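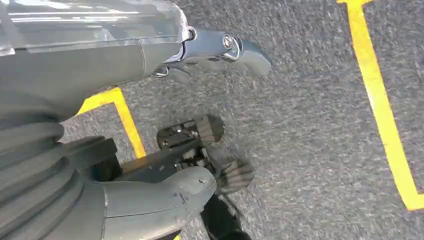

とうめいなカバー。表面の光が白いすじになっている。

ホーム くらし かがく ものの材料 工作 しらべる

印刷する
メールで送る

プラスチックのシートとフィルム とうめいなもの、黒いもの

文:ドゥミサニ・ムードリー
2023年2月8日

プラスチックのシートやフィルムは、家でも、学校でも、お店でも、作業場でも使われています。食べものを包むラップ、レジぶくろ、ごみぶくろ、本のカバー、家具にかけるほこりよけ。どれもうすくて、軽くて、まげることができます。

写真のカバーは、とうめいで、表面につやがあります。向こうにあるものの暗い形が、うっすらと見えています。とうめいなのに、カバーがそこにあることはすぐにわかります。光が白く光っているところがあるからです。

このページでは、プラスチックがどうやってうすいシートになるのか、なぜ向こうがすけて見えるものと見えないものがあるのか、しわはなぜ光るのかを説明します。後ろのほうに、家でできるかんたんな観察ものせました。

シートとフィルムはどうちがう?

どちらも、うすくて平らな材料のことです。うすいものを「フィルム」、それより厚いものを「シート」とよぶことが多いのですが、会社やお店によってよび方がちがうこともあります。台所のラップはフィルムです。遠足で地面にしくものは、レジャーシートとよばれています。

うすさをあらわすときには、「マイクロメートル」という単位がよく使われます。1ミリメートルを1000に分けた1つ分が、1マイクロメートルです。ウルスカ(Ullska)というふくろの箱には「厚さ36マイクロメートル」と書いてあります。ふつうのじょうぎでは、はかることができない厚さです。じょうぎでたしかめたいときは、同じふくろをたくさん重ねて全体の厚さをはかり、重ねたまい数でわり算をします。ふくろは、たたんであると何まいも重なっているので、どこを1まいと数えるかに気をつけてください。

材料は小さなつぶ

プラスチックのシートやフィルムのもとになるのは、「ペレット」とよばれる小さなつぶです。お米のつぶくらいの大きさのものが多く、工場には大きなふくろやタンクに入ってとどきます。

つぶの種類はいろいろあります。ふくろによく使われるのは、ポリエチレンという種類です。ポリエチレンは、石油などからとった材料で作られます。植物からとった材料で作られるものもあります。

ポリエチレンをあたためると、だんだんやわらかくなり、やがて水あめのようにどろりとします。その間に形を変えて、冷やすと、その形のままかたまります。もう一度あたためれば、またやわらかくなります。こういう性質のプラスチックを「熱可塑性(ねつかそせい)プラスチック」といいます。

プラスチックが全部そうだというわけではありません。一度かたまると、あたためてもやわらかくならない種類もあります。なべの取っ手などには、そういう種類がよく使われます。

ふくらませて作る

うすいフィルムを作る方法の1つに、空気でふくらませるやり方があります。「インフレーション法」といいます。

まず、つぶを機械に入れて熱でとかします。とけたプラスチックを、輪の形をした細いすきまからおし出すと、つつの形になって出てきます。つつの内側に空気を入れると、風船のようにふくらみます。ふくらんだつつは、のびながらうすくなり、外から風を当てて冷やされます。そのあと、つつを平らにつぶして、ロールにまき取ります。

つつのまま短く切って、かたほうの口を熱でくっつければ、ふくろになります。つつの横を切りひらけば、はばの広い1まいのシートになります。

コーケヴソープ(Corkevthorpe)の町にあるジーハ(Říha)の工場では、8月に子ども向けの見学会をひらいています。見学では、ふくらんだフィルムが天井のほうへのぼっていくようすを、はなれた通路から見上げます。とけた材料はとても熱いので、機械のそばには行けません。1回の見学会で、見に来る人は200人をこえます。

もう1つの方法では、とけたプラスチックを、横に長くて細いすきまからおし出します。出てきたものは、カーテンのように平らです。すぐに冷たいローラーに当ててかため、まき取ります。

なぜすけて見えるの?

ものが見えるのは、そのものからきた光が目に入るからです。ガラスやとうめいなプラスチックは、光の多くをそのまま通します。そのため、向こうがわにあるものの光が目にとどき、形や色がわかります。

でも、当たった光が全部通りぬけるのではありません。一部は表面ではねかえります。明るいまどや電気の光がはねかえって目に入ると、そこが白く光って見え、向こうがわのものは見えにくくなります。電車のまどに自分の顔がうつるのも、光がはねかえっているためです。

表面がでこぼこしていたり、中に光をちらすものが入っていたりすると、光はいろいろな向きにちらばります。すると、向こうの形がぼんやりします。白っぽい「半とうめい」のふくろは、この仲間です。新しいときはとうめいだったファイルが、使ううちに白っぽくなることがあります。細かいきずがついて、光がちらばるようになったのです。
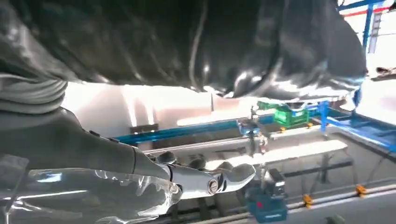

のこりを読む時間:2分

黒いシートのしわと光

大きな黒いプラスチックのシートが、深いしわを作ってたれ下がっています。黒いのに、ふちやしわの出っぱったところは真っ白に光っています。手前にはとうめいなフィルムもあり、くしゃくしゃした表面のすきまから、後ろが少し見えます。

黒いものは、中に入った光の多くをすいこみます。黒いプラスチックには、「カーボンブラック」という、とても細かい炭の仲間のこなをまぜたものがたくさんあります。こなが光をすいこむので、向こうがわは見えません。

ところが、表面がつるつるだと、中に入る前にはねかえる光があります。その光は決まった向きにまとまって進みます。ちょうど目のほうへくる場所だけが、白く光って見えるのです。

しわがあると、場所によって表面の向きが変わります。明かりの光を目のほうへはねかえす場所は白く、ちがうほうへはねかえす場所は暗くなります。つやのある黒いシートでは、明るいところと暗いところの差が大きく、しわの形がよくわかります。つやのない黒い布でも同じようにしわはできますが、光があちこちにちらばるので、こんなにはっきりとは光りません。

黒いシートは何に使う?

光を通したくないときに便利です。畑では、土の上に黒いフィルムをしくことがあります。フィルムの下には日光がとどきにくいので、草がのびにくくなります。日光で変わってしまうものを包むときにも、黒いふくろが使われます。

とうめいなフィルムは、中身を見たまま包みたいときに役に立ちます。ふたを開けなくても、何が入っているかわかります。緑色のプラスチックの箱が、写真のおくにありますね。箱は同じプラスチックでも、かたくて、自分で形をたもつことができます。フィルムは、まわりのものに合わせて形を変えます。材料の種類や厚さによって、使い道が変わります。

やってみよう:光をさがす

用意するもの
・とうめいな、食品用の小さなふくろ
・黒い紙
・手に持てる小さなライト

1 小さなふくろを切りひらいて、平らにします。はさみを使うときは、大人といっしょにやりましょう。
2 黒い紙の上にのせて、ななめからライトを当てます。
3 頭を少しずつ動かして、光る場所がどう動くか見ます。
4 ふくろを手でくしゃくしゃにして、かるく広げ、もう一度のせます。
5 同じようにライトを当てて、2回のちがいを絵にかきます。

光るところは、紙の白いまま残しておくと、かきやすくなります。パーハム(Purham)の小学校の3年生は、黒い画用紙に白いチョークでかきました。

ライトの光を、自分や友だちの目に向けてはいけません。大きなふくろやシートは使わないでください。ふくろを頭や顔にかぶると、息ができなくなってとてもきけんです。終わったら、小さい子の手がとどかないところにかたづけましょう。

使い終わったら

プラスチックのシートやフィルムの分け方は、住んでいる町によってちがいます。よごれていないものを集めて、もう一度つぶにもどす町もあれば、ほかのごみといっしょに燃やす町もあります。ふくろにマークがついていたら、町のごみの分け方の表とくらべてみてください。

風でとばされたフィルムは、川を通って海まで行くことがあります。外で使ったときは、小さな切れはしもひろって持ち帰りましょう。

ことばの説明

ペレット:プラスチックのもとになる小さなつぶ。
ポリエチレン:ふくろやラップなどに使われるプラスチックの種類。
マイクロメートル:1ミリメートルを1000に分けた1つ分の長さ。
インフレーション法:とけたプラスチックを空気でふくらませて、うすくする方法。
カーボンブラック:黒い色をつけるための、とても細かいこな。タイヤにも使われている。

印刷する
メールで送る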